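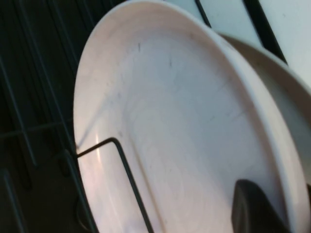
4.2 What changed at the dish station

Figure 3. A gripper finger at the inner face of a white plate standing in a black wire rack, with a second dish close behind it.

The spacing in Figure 3 explains a lot of what the staff told us. Plates in a rack sit near each other, a wire crosses in front, and a finger has to find its way between them. People do this all day without looking. The Dradotell arm has to be shown, and at the Bellura cafeteria the ones who did the showing were the dish crew.

We had expected the crew to talk mostly about speed. Across 94 interviews and short exit chats, speed came up far less often than wrists, steam and noise. Emptying racks was the task most workers wanted to hand over, and by March the arm was doing it for the whole lunch period at Bellura and for part of it at the Fraser site. The hours this freed did not disappear from the schedule. At Bellura they moved to the serving line and to cold prep, which most of the crew liked. At Fraser they went to pot washing, and there the reaction was cooler. Same machine, same plates, quite different feelings about it!

The most exciting finding for us was a new kind of work that neither manager had planned for. Crew members began loading racks with the arm in mind -- heavier plates to one side, bowls kept apart, a slot skipped where two rims tended to touch. They argued about the best pattern and taught it to new hires. Aaliyah Wong, the lead on the Bellura day shift, drew her version on the back of an order sheet, and the sheet stayed taped over the sink until the end of the study. In the Transide logs, 388 stops needed a person to step in at Bellura, and 159 of them came in the first two weeks, before the loading pattern had settled. We cannot say how much of the later drop belongs to the pattern and how much to software updates made over the same months. The crew had no doubt it was the pattern.

None of this appeared in anyone's job description. Two workers raised the point with us separately, and we think they are right: loading for the arm is a skill, it takes roughly a week to learn, and pay grades at both sites still treat it as plain dishwashing. We return to this question in Section 5.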